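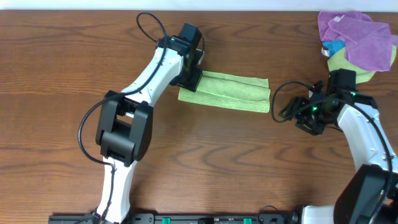

Photo: Hirkstead Home Care

Microfiber Cloths: Frequently Asked Questions

Last updated February 2020

What is a microfiber cloth made of?
Ours are a blend of polyester and polyamide. The fibers are much finer than cotton thread, and they are split during manufacturing so that each one has more edges to pick up dust and grease. The split fibers are also why the cloth seems to catch on dry skin.

What size and weights do you sell?
All of our cloths are square and come in one size. There are two weights. The Andier is the lighter one and works best for dusting and glass. The Saengthong is thicker, holds more water, and is the one to buy for kitchens and bathrooms. Both come in lime green, blue, and gray.

Do I need to wash a new cloth before I use it?
Yes. Wash it once by itself or with other microfiber. New cloths carry some loose lint and a little extra dye, and the green and blue ones may tint the water the first time.

How should I fold the cloth for cleaning?
Fold it in half, then in half again. That gives you eight clean faces to work through, counting both sides. Turn to a new face when the one you are using looks dirty. For table edges, window sills, and shelves, a long strip is easier to handle - fold the cloth lengthwise and keep the strip a little wider than your hand. The edges do not have to line up.

Is it safe on wood tables?
On a sealed or varnished table, yes. Use it dry for dust. For sticky spots, dampen the cloth, wring it out well, and wipe with the grain. Follow with a dry cloth. On oiled or waxed wood, use it dry only. Do not use any cloth that has been dropped on the floor until you have shaken it out and checked it, as grit will scratch a finish.

How do I wash them?
Machine wash warm with a small amount of liquid detergent. Do not use bleach or fabric softener. Keep them out of loads with cotton towels, which shed lint that is hard to get off.

Can they go in the dryer?
Yes, on low, with no dryer sheets. A small load takes 30 minutes or less. They also line dry quickly.

My cloth has stopped picking up water. Is it worn out?
Probably not. The usual cause is softener or too much detergent. Soak it in hot tap water for an hour, wash it with no detergent, and try it again.

How many washes will a cloth last?
The Andier is rated for 400 washes and the Saengthong for 650. Stains do not affect how a cloth cleans. Stiff spots do, and they usually mean the fibers have melted from high heat.

Will the creases come out?
Fold lines from storage are normal and soften with the first wash. Do not iron microfiber.

How are they sold?
In packs of 5, one color to a pack. We do not sell single cloths online, but the Vikville store has them by the register.

Can I return an open pack?
Unwashed cloths can be returned within 30 days with the receipt. Washed cloths can be exchanged only if there is a fault in the stitching or the fabric.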